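Findolberg Home Help > Kitchen and Pantry > Storage

Best way to set up a bottled water spot on a white table (and get the table clean first)?

Posted by Nour Boutros, 21/03/2020

Hi all! I've finally claimed the little back room at our place as a proper drinks corner and I'm more excited than a grown woman should be. The plan is a tray of bottled water that anyone can grab on the way out the door, small ones for the kids' sport bags and large ones for the car. I've got the table (white, second-hand, from the Coetzee Street garage sale) and I've got the water, mostly Cestbon from the grocer near the station. Love the little green leaf on the cap.
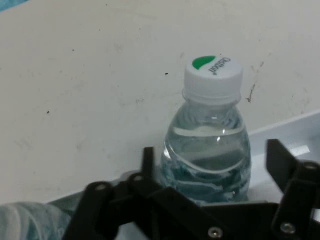

My trouble is that I keep changing my mind about the layout. Smalls at the front so you can reach them? Larges at the front so they get used up? I tried a deep basket and you couldn't tell what was in it, everyone just rummaged and the tall ones fell over. I tried lining them up along the back of the table with no tray at all and my youngest sent the whole row onto the floor with one elbow.

Second thing is the white. I adore white in a small room but it shows everything. Brown scuffs, grey smudges, little dark specks that might be dirt or might be dings in the finish. I've given the tabletop a go with dish soap and a sponge and some of it came up beautifully and some of it didn't budge. Is there something stronger that won't dull the surface?

And does it matter that the room gets afternoon sun? There's one window and no blind yet.

Thanks heaps, this group has already saved my oven door and my grout!

Elie Tannous
Member, 2,000 helpful votes

Oh, I love a drinks corner! We did one at our place in Plosach two summers ago and it's still my favourite bit of the house. Get a shallow tray, Nour. That's the whole secret as far as I'm concerned. You want a rim that's just high enough to catch the bases so nothing walks off the edge, and low enough that you can see every label and lift a bottle straight up with one hand. Keep the big and little sizes together in the one tray and put an open box right beside it for the bits and pieces that always end up there anyway (loose caps, hair ties, the sunscreen).

I wrote mine up as a guide for the site, so I'll paste the useful half in.

The Grab-and-Go Water Tray 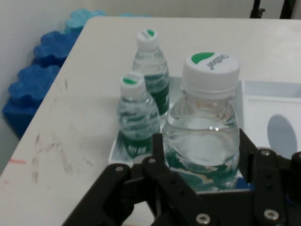
Reading time: 4 minutes

Start with the tray and leave the bottles until later. Put it down empty, walk past it a few times, open the door, pull out a chair. If your hip or the door finds it, shift it. Mine moved twice before I was happy, and the second move was only a hand's width but it made all the difference!

Now the bottles. Stand them close enough that they hold each other up. A half-filled tray is where the toppling happens, so if you're only putting out a few, bunch them at one end and leave the other end bare. We keep our larges nearest the wall at home, but a friend does it the other way round for her mum, who only ever wants the large and doesn't like reaching over things. Do whichever suits the person who uses it most.

Don't put the whole carton out. We buy 20 at a time and most of them live in the hall cupboard, down low, in the dark. Top up the tray on bin night and bring the older ones forward as you go. Check the date on the bottle when you buy, and write it on the carton in marker if you're going to tear the wrap off.

Sun: keep them out of it. A blind is best, but even sliding the tray to the shady end of the table is good. Keep them away from paint, petrol and strong cleaners too. I wouldn't drink one that's been cooking in a hot car, it tastes awful.

Cleaning the table: try bicarb mixed with a little water to a soft paste. Rub gently with a damp cloth, wipe off, then go over it again with clean water and dry it. Test a corner first! If it's a shiny finish, go very lightly, as bicarb is a mild abrasive and can take the gloss down. Pen or crayon lines usually want a dab of rubbing alcohol on a cotton bud instead (test that too, and open the window). Specks that you can feel with a fingernail are probably chips and no amount of scrubbing will shift them. I put a plant on mine.

Please post a photo when it's finished, I'd love to see how you go.

greenbinjan

melamine sponge. the plain white ones. wet it, squeeze it out, barely press. don't use it on anything glossy or you'll get a dull patch the size of your hand, ask me how I know

agree with elie re the shallow tray. hukwood had some in their clearance bin last month, white and grey

Nour Boutros
Original poster

You two are marvellous! The paste lifted most of the brown off the leg end of the table and I've got the rest to do tomorrow. Going to Hukwood for a tray in the morning. Elie, I tried your walking-past test with a baking dish standing in for the tray and bumped it straight away, so the table's going on the other wall, away from the window. Two problems sorted in one go!

Is the bottle date meant to be on the cap or the label? I've been turning them round and round looking for it.

Elie Tannous

Varies by brand! Look round the neck and shoulder as well, tilt it to the light. Printing on clear plastic is so easy to miss.

Viewed 1,127 times
Related: Getting crayon off a painted shelf
Related: What do you keep in your hall cupboard?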